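4. Hanging clothes and using the tray

Before you begin, check that both posts of the Undley rack are tight and the rack stands level.

1. Place the wooden tray under the dowel.
2. Sort the small textiles. Put the items to be folded in a plastic tub and keep it beside the rack.
3. Hook the hangers over the dowel. Leave 50 mm between them. 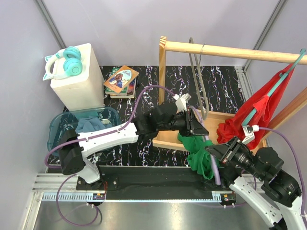 4. Straps and belts can be hung in a loop directly on the dowel. A long strap may reach into the tray – this is allowed.
5. Cloths that lie over the front edge of the tray must be folded back before you move the tray.

Note: Books and headphones do not belong in the tray. Keep them on a separate surface.

Caution: The dowel carries up to 22 kg. Do not pull on a hanging strap, the rack can tip forward.

For a replacement dowel, write to Arkby and give part number 337.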